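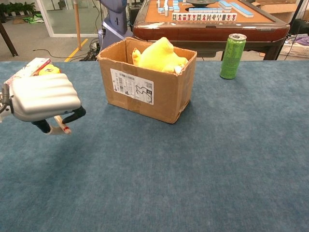
Packing & Dispatch – Returns and Reused Boxes

Ticket 107: Parcel refused at the depot, old label still on the front
Opened by: Abena Akolgo
Handled by: Ashok Vishwakarma
Priority: Low (Abena would like it noted that she picked High)
Status: Closed, with grumbling

What went wrong

I reused a cardboard box for the Lougher gift parcel, put our new address label on the top and sent it off. It came back to us two days later. The depot's scanner had read the old label on the front, concluded that the parcel had already been delivered, and returned it to the people it believed had lost it. I can't fault the logic. The recipient, meanwhile, has had no plush and a very polite email.

I have since started packing it again in the same sort of box, with the yellow plush in first and the green can waiting alongside. The shipping label on the front has barcodes and a QR code, and I'd like to know what to do about it before I pay postage a second time.

Abena

First reply

Hello Abena. Please don't tape that up yet.

Any barcode left showing on a reused box is fair game for a scanner, and it will choose the one you didn't mean. Peel the old label off if it comes cleanly. If it brings half the cardboard with it, stop and cover the whole thing with plain paper and parcel tape. Marker pen over the bars is popular and does very little – I have had four parcels back this year with beautifully scribbled labels.

Second point. A can does not travel in the same box as a soft toy. I know it fits. The Mollau order fitted too, until somebody dropped it, and we replaced a plush penguin that had gone sticky all down one side. Cans go in the drinks cartons on the Enance shelf.

Could you empty the box, see what is really meant to be in it, and check it against the packing slip?

Ashok

Update from Abena

Slip says: one plush, one toothbrush, one small printed carton. No drink of any kind. I withdraw my remarks about the can.

Moving on to the label, which has been on that cardboard long enough to have opinions. I tried a corner with my thumbnail and it laughed at me. Covering it is, then. Do I do that before or after the things go in? 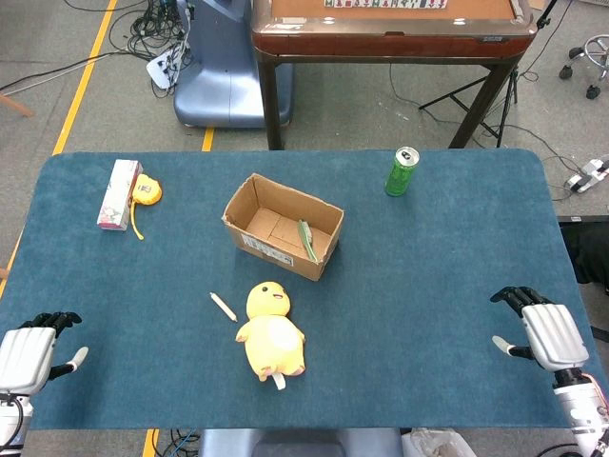 Repacking order

1. Cover the old label first, while the box is light enough to turn round. Paper over the lot, tape on all four sides.

2. Toothbrush in a paper bag. It should not go into bare cardboard, however briefly. Someone is going to put it in their mouth.

3. Printed carton against one wall, standing up, with crumpled paper beside it.

4. Plush last, face up. It is the only padding we get free of charge, so let it do some work.

5. The box has no flaps, so cut a lid from a flat sheet, leaving 60 mm to fold down each side. Use the wide Aton tape. The narrow stuff gives up by the first van.

6. New label on the lid, well clear of any seam.

Closing note

Done as above, apart from step 3, where I used tissue, the paper having been finished by persons unknown. Parcel accepted at the depot on 10/8/26 and scanned to the correct town. Postage charged twice; I've sent the receipts to Ashok, who says they are not a packing matter.

Please leave the rule about marker pen on the wall by the tape.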